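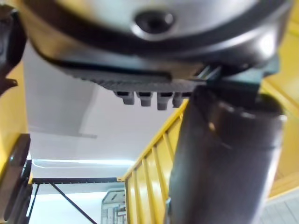 Press release | Company news

Ogola opens its renewed hall in Gerar, with new yellow railings

Gerar, 24 August 2024 — Ogola, a supplier of spare parts and fittings for small workshops, has opened its renewed hall in Gerar to customers and partners. The hall has 3,000 square meters of floor and is the working place of 121 people. The work started in January and was done in 3 stages, so that orders could continue during the whole period.

The most visible change is the bright yellow railing. Before, the walking paths were marked only with paint on the floor, and the paint had to be renewed very often. The new railings were made and installed by the company Rolto. In total 80 sections were delivered, in different lengths, and each section can be taken out by two persons when a large object must pass.

"We wanted that a visitor who comes for the first time understands immediately where to walk," said Hajar Soliman, director of Ogola. "With the old lines we had to explain it again and again. Now we explain much less."

The choice of color was discussed for several weeks. The first proposal was gray, the same as the doors, but the employees preferred yellow, as it is easy to notice also in the early morning. Tyson Landry of Rolto prepared samples in both colors and left them in the hall for one month before the decision was taken.

The lighting over the packing area was also renewed, by the company Eletti. The storage shelves were moved closer to the loading doors, and the small parts have their own corner with a counter for pick-up. Customers who collect an order themselves should now use the side entrance — the main door is for deliveries only.

Nouhaila Hegazy, who is responsible for the daily work in the hall, will receive groups of customers by appointment. Groups of up to eight persons are possible, and closed shoes are required.

Opening hours of the pick-up counter stay the same as before.

Press contact: Said Mahrous, Ogola, Gerar
© 2024 Ogola. All rights reserved. | Back to top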